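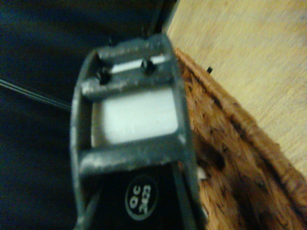 NOTICE TO RESIDENTS OF THE PERKNESS BUILDING

Residents are informed that the building will grow by one storey during February. The work is carried out by the building itself. Gasus, as managing agent, has no power to prevent it, but has agreed the following terms on the residents' behalf.

1. The new storey will appear between the existing second and third floors. Residents of the third floor and above will be moved upwards in the night. They need not pack. Pictures should be taken down from the walls and cups placed in the sink.

2. The lift will stop at the new storey from the first morning. Residents are asked not to get out there until the walls have set. The lime is still soft and takes the print of anything that leans on it, including voices.

3. The architects, Nedeljković, designed a house of 20 flats and have written to say that they accept no blame for the rest. Their letter may be read in the office. The original drawings have been withdrawn, as the building had begun to correct them.

4. A charge of 300 will be added to each account for the longer stairs. Residents who paid the same charge for the last storey, and who have since found those stairs shorter, may apply for it to be returned.

5. The flats on the new storey will be furnished on arrival. Experience at the Besent block suggests that the furniture will be familiar. Any resident who recognises a table, a coat or a smell of cooking should report it to the office and should on no account sit down.

6. The doors there will be locked. Should a resident's own key be found to turn in one of them, the key must be handed in the same day and a receipt will be given.

Knocking from the new storey has already been heard on the second-floor ceiling. It has been answered in writing. Residents are asked not to knock back.

Gasus, Managing Agent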